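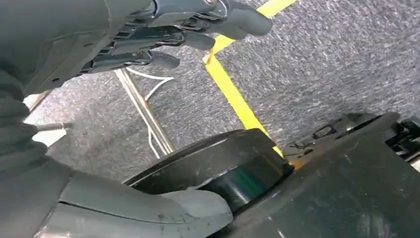 Veltotero Writing Circle - Short Prose, April

The Yellow Line

Tove Steinarsdóttir came to the hall at 11, when the others had already gone home. She liked the gray carpet best at this hour. It had small flecks, dark and light, and if she looked at it long enough it became a beach.

Her father had told her never to step over the yellow tape. He did not say why. She was eight then, and she obeyed him for some 60 seconds.

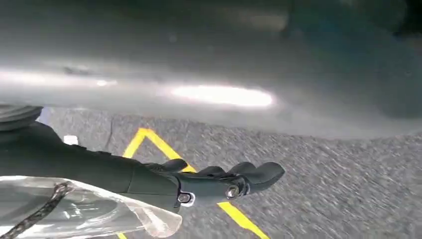

Now she was older than he had been, and she still stopped with her shoes just before a line. "You can cross," said Mogens from the door. "It is only tape."

"I know," she said - but she waited a little more. Then she took off her shoes, put them side by side, and went over in her socks.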